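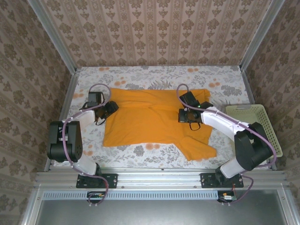 Section 4. Folding shirts with the Rakano two-arm station

4.1 What you can expect

Please read this part before you put the first shirt on the table. Many customers ask us if the station can already do the laundry of a family. At present it cannot. With the Tullen folding program it can fold one shirt at a time, if the shirt is placed by a person and if the shirt is of a kind it has learned. It does not take clothes out of a heap, it does not turn sleeves that are inside out, and it does not know which shirt belongs to whom.

A practised person folds a shirt faster than the station does. The station is useful where somebody wants to study the work, to record it and to improve the program little by little. If you bought it to save time on the evening's washing, you will be disappointed for now.

4.2 Before you start

1. Check that both arms are in the rest position and that the power switch is off.

2. Look at the mounting plates on the front rail. All bolts must be tight. If one arm moves at its base when you push it gently with the hand, tighten the bolts before you continue.

3. Follow the cable of each arm from the gripper down to the base. It must hang in a free loop. A cable that is pulled straight will stop the arm in the middle of a fold.

4. Spread the table cloth flat and fix it at the corners. The pattern of the cloth can be plain or printed. A shirt in one strong colour is easier for the program to find on a printed cloth than a white shirt.

5. Put the basket close to the side wall. Leave enough room so that the elbow of the arm can pass.

Note: The walls may also be covered with printed paper. We advise this when you want the program to learn in different surroundings. Do not change the walls or the cloth during a series of folds.

Caution: Keep hands, hair and loose clothes away from the arms when the power is on. The arms move without warning and they do not feel a finger.

4.3 Folding a shirt

1. Lay the shirt in the middle of the cloth, with the front side down. Close the buttons first. It does not need to be perfectly smooth, but no sleeve should lie under the body.

2. Switch on the power and wait until the start message is shown on the screen.

3. Choose "Shirt, short" or "Shirt, long" in the menu. A wrong choice is the most common reason for a bad fold.

4. Step back and press Start.

5. Let the arms finish. Do not help them by pulling the cloth or the shirt. If you must help, press Pause first.

6. When both arms are again in the rest position, take the shirt away and put it where you want it.

Note: The grippers sometimes pick up the table cloth together with the shirt. Press Pause, open the grippers from the menu, smooth the cloth and begin again from step 1.

4.4 How well does it work?

Our colleague Essam Mansour tested the program in April at the Celtero workshop, with cotton shirts only. From 1557 attempts he recorded 107 in which a person had to press Pause. In the remaining attempts the station came to the end by itself, but this does not mean that every fold was nice. A sleeve which sticks out at the side is counted as finished. He would not put all of these shirts in a shop window, and we agree with him.

Thin and slippery fabrics were not part of the test. Thick pullovers are at the moment too heavy for a good grip near the shoulder. Please do not try with wet clothes, as water may enter the grippers.

4.5 If something goes wrong

The arm stops and message 3832 is shown: the cable is caught or too tight. Switch off, free the cable, switch on again.

The gripper closes beside the fabric: clean the camera lens with a dry cloth and repeat the calibration in Section 3.

Both arms reach for the same sleeve: press Pause, then Home. Lay the shirt again with the sleeves more open.

For other problems please write to your dealer. Customers of Ait Ali should give the serial number of the station in the first message.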